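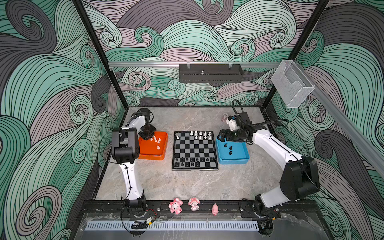
A chessboard set out in the middle of the cell, with white pieces in the orange tray.

The Quiet Work of a Small Trencher

The first thing Pejman Karimi does in the morning is walk along the trench he dug the day before. He does not look at the machine yet. He looks at the bottom of the trench, because the bottom tells him how the chain is cutting. If there are small steps in the soil, like a badly made stair, the teeth on one side are worn more than on the other.

Karimi has a small company, Farahani, which puts irrigation pipe and electric cable in the ground for orchards and farm buildings near Grultum. He named it after his mother's family. The company owns two trenchers, both bought used, and one trailer that is older than both of them. The bigger trencher is a ride-on model with a side-shift boom, so he can work close to a wall without driving the wheels against it. The smaller is a walk-behind machine from Waltero that weighs 900 pounds, and this is the one he prefers.

"With the big one I can finish early," he told me. "With the small one I can finish without saying sorry to the owner of the lawn."

I spent a day with him in the spring to understand how a person chooses such a machine, and I must admit that I arrived with the wrong questions. I asked about horsepower. He answered about soil. The ground in this valley is clay for the first two feet, and under the clay there is gravel with stones as large as a fist. A chain with only cup teeth goes through the clay very well and then jumps on the gravel. A chain with only rock teeth survives the gravel but leaves the clay in the trench. So he uses a mixed chain, and he changes the teeth himself in the evening on the tailgate of his truck. 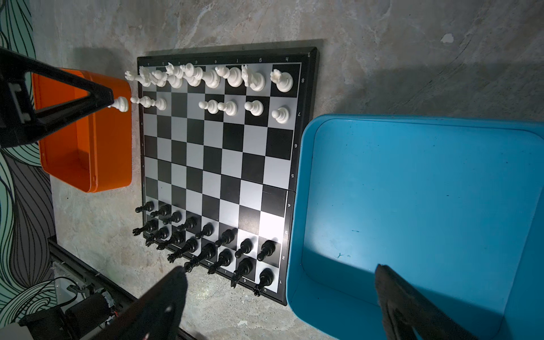

The drive is the other matter on which he has a firm opinion. His older trencher used belts, and belts slip when the clay is heavy. They also stretch, and a stretched belt in August, with a farmer waiting for water, is an expensive thing. The Waltero machine has a hydraulic motor for the chain and another for the wheels. When the chain meets a stone it cannot move, the relief valve opens and the chain stops. The operator lifts the boom a little, reverses the chain for a moment, and tries again. Karimi showed me this three times on the same stone before it came loose.

Hydraulics ask for a different kind of attention. The oil must be clean, and the hoses must be checked where they bend near the boom pivot, with the engine off and the pressure released. He wipes each fitting with a rag before he opens it. He keeps the caps for the quick couplers in an old coffee can, and he does not lend this can to any person.

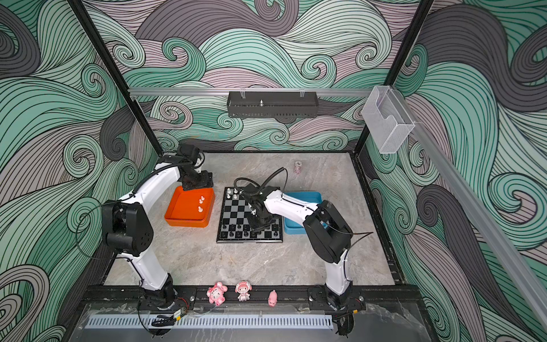
Renting or buying

For a person who digs one trench in a year, Karimi says without any doubt that renting is better. The rental yard called Pruvau, on the road out of Grultum, has walk-behind machines by the half day. He advises his own customers to go there if the job is short and the ground is soft, even though he loses the work.

Buying begins to make sense when the machine goes out every week. Then the price of the chain and the bearings becomes more important than the price of the machine. Before he bought his, he asked the seller how long he would wait for a head shaft bearing. The answer was five days, and he accepted that. Another seller could not answer, and he went home.
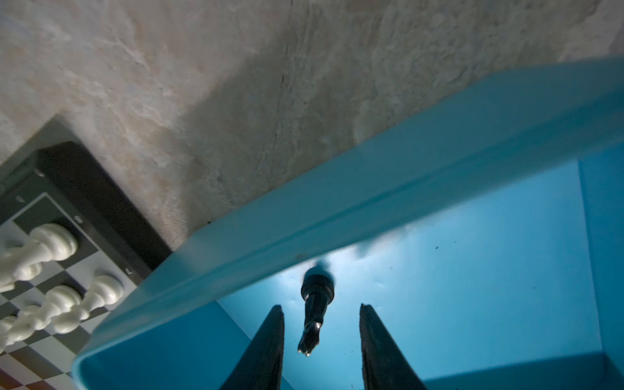

A used trencher should be looked at from the ground up, starting with the end of the boom. The nose roller should turn by hand and should not have side play. Then he looks at the boom itself, where the chain rubs, and at the auger that moves the soil away from the edge. Karimi likes to lay the small parts in a tray with a raised rim, like the light blue one in the photograph with the black chess piece in it, so a bolt cannot roll into the grass. He puts a magnet in one corner for the pins. After this he starts the engine cold and listens, and only then does he speak about money.

In the afternoon we moved to the last line of the orchard, where the pipe must pass between two old walnut trees. He set the depth shallow there to spare the roots, and he finished the middle part with a hand shovel. It was slow. The owner came out, looked at the trench for some time, and asked if he could also do the side behind the barn.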